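Folding Sessions: Call for Participants

Pivton is looking for 16 people to help us write a good practice guide for teaching household robots to handle clothes. You don't need any background in robotics, and if you have folded laundry for a family for years, you already know a good deal that we would love to learn from you!

You will work at a table with a gripper in each hand, moving T-shirts and tank tops the way you would at home, only a bit slower. 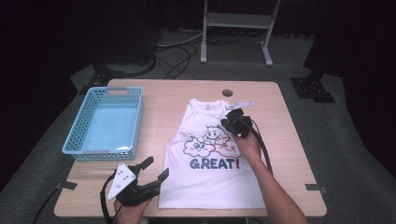

Each session lasts 10 minutes, and you are welcome to come back for as many as you like through the end of November. Leena Vainio will be with you for your first one and will gladly go over anything twice – or three times, if that helps.

We do ask everyone to keep to our draft rules, which are short:

Bring the fingers down gently and never drag them across the tabletop.
Keep the cables clear of the cloth and of your elbows.
If a fold goes wrong, carry on and fix it as you would at home. Please don't start over.
Stop whenever your wrists feel tired.

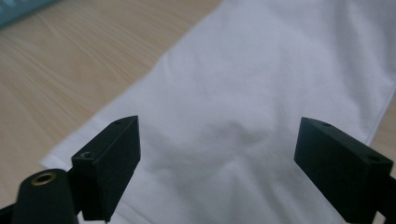

What we offer

A payment of $400 once you have finished your sessions, lunch on the days you are with us, and your name in the guide if you would like it there. After every session we sit down together and go through the rules line by line.
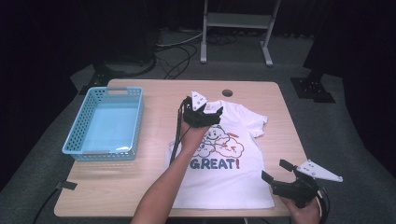

Those talks matter a great deal to us, so please speak up if a rule feels fussy or unclear. You may leave the study at any time, and you can ask us to delete your recordings.

To apply, write a few lines about yourself to Ruairí Hegarty at the Pivton front desk by May 3, 2024. Left-handed folders are especially welcome.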